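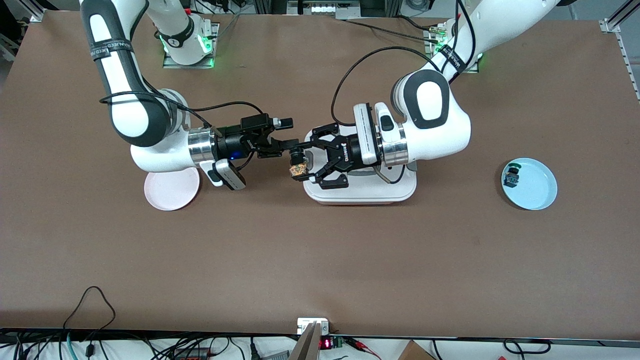 About Erstead Bakes

Hi, I'm Ajith Kotian, and I run a little bread school in Clatton! I started out teaching 2 neighbors to make sourdough in my kitchen, and they told their friends, and well – now there's a proper room on Mandness Street with a big oven I'm very fond of.

Classes are small, never more than four people, and you go home with your own loaf (plus a jar of starter, if you promise to feed it). Total beginners are very welcome. So are people who've baked a brick or two!

Our rye weekend comes back in March – drop me a line if you'd like a spot.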